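The Arm in the Back of the Shop

Every few years somebody decides that a robot arm belongs in the home workshop, next to the drill press and the coffee cans full of screws. I have heard the pitch often enough to distrust it. So when the people at the Tavgate shared workshop in Brosville said they were putting one together, I asked to follow along, mostly to see where it would go wrong.

It went wrong early. The first mount flexed. The second was stiff but sat too far back on the bench, and the arm spent its reach getting over its own base. By March the members had 13 pages of notes and very little to show a visitor. One page says only "check the ground wire again."

What they do have is a simulator. Long before anyone trusts the real motors, the arm gets its practice on a computer, in a virtual workspace littered with the kind of junk a household table collects. The control software, a homemade package called Pîrvu, runs there first. It costs nothing when it fails, and it fails a lot. 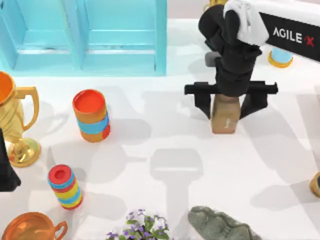
My complaint about simulators is that they are too kind. Friction is a number somebody typed. Cables don't snag. The members know this, and they shake things up by changing weights and lighting between runs. They ran the same pick 300 times with small changes and were pleased with the results. I was less pleased, having watched the bench version push a wood offcut onto the floor 2 times before lunch.

The money is another matter. A shared workshop can spread the cost, and Tavgate did, but the gripper fingers wore quickly and the replacements from Bramora took longer to arrive than anyone had planned. If you are building alone in a garage, those delays are yours, along with the bill. So are the evenings. I sat through a 90 minute session that was spent entirely on one loose connector.

Would I build one? Not to save work. Anything this arm can lift, I can lift sooner, and I don't need to be calibrated. The members mostly agree when pressed, then go back to arguing over the wrist joint. The next job on their list is a third mount, this time bolted through the bench.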